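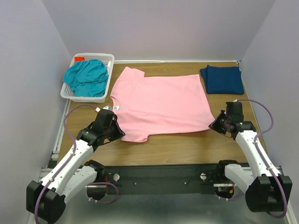 Slavica said the binding was the wrong colour, and that she would say so again at the guild if Hedvika entered it like that.

Hedvika kept pinning. The quilt had taken her from January to the end of winter, 53 blocks and a plain grey border, and she had bought the binding last because the money ran out.

"It's mustard," Slavica said. "You've got no mustard anywhere else."

"I've got it in the Zeleke print."

"One flower."

"There's a flower in every second block."

Slavica bent over the quilt and looked. She had won the Cendik show twice with hand appliqué and did not think much of machine work, though she had lent Hedvika her walking foot and never asked for it back.

"Who's judging?" she said.

"Milovan Zupan."

"He measures the corners."

"I know he does."

Hedvika turned the first corner, folded the mitre and put a pin through it. It sat a little fat. She took the pin out and did it over. Slavica watched her do the second one, then pulled up a chair, found the other end of the binding and began pinning from the far side.

"Grey would have been safer," she said.

"Pass me the clips," said Hedvika.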